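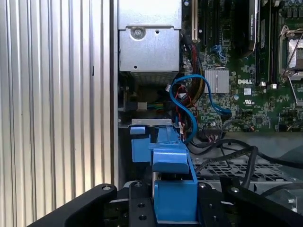 Workshop notebook, March 1, 2021

Long day, but a good one, and I want to get it down before I forget which piece of paper says what. The Melari loom drafts are finally all in one place. I had been putting this off through the whole of February, telling myself the shop was too cold for sitting still, and then it took one pot of tea and an afternoon at the big table.

Where we stand: 72 drafts came over from the Sima binders, and 7 of those are duplicates with different titles (the old weavers loved renaming things, bless them). I kept both titles on the card and wrote the second one in pencil, so if anybody comes looking for "Orchard Gate" they will still find it under "Little Ladder." Please don't rub out the pencil! I know it looks untidy.

The twill sampler is off the loom and washed. I used the Sondura cotton for the warp at 18 ends per inch and the softer gray wool for the weft, and I have to say I like it much better than the last one, where everything was packed in so tight you could have soled a shoe with it. The edges still draw in on the left side. Duyên Khúc looked at it over lunch and thinks I am pulling the shuttle too hard on the way back, and I'm sure she's right, as I do the same thing when I sew. She suggested leaving the weft at more of a slant before beating, so I'll try that on the next one and write down how it goes.

Shrinkage, for whoever does the blanket: measure after the second wash. The first wash hardly moved it, which fooled me last time and is how we came to have a very handsome blanket for a very short bed.

Warp for the blanket is wound. The counter on the winder stopped at 1,133 turns, and I've written that on the tag along with the color order, so please keep the tag tied to the chain until it's on the beam. The cross is tied in blue and the ends are tied in white. There's a choke tie every yard or so, a bit looser than I'd like near the middle where I ran short of string and used a strip of selvage.

Still no answer from Datance about the replacement heddles. I wrote again this morning, a friendly note, and asked if they could send the long-eye kind if the regular ones are out of stock. If the box comes while I'm out, open it and check the length against the old ones hanging by the window. The last lot were too short and we didn't notice until half the shaft was threaded, and I was not fit company for the rest of that day.

Things I'd like to get to next, in no special order:
- thread the blanket, straight draw, starting from the right
- find out who has the good reed hook
- oil the treadle pins, the third one squeaks terribly
- try the dark green as a border, only two picks wide, and see if it's too much

I also promised Duyên I'd write out the notes on the rosepath border properly. They're on the back of an envelope in my apron pocket, so nobody wash the apron until I've copied them in.

Last updated: March 1, 2021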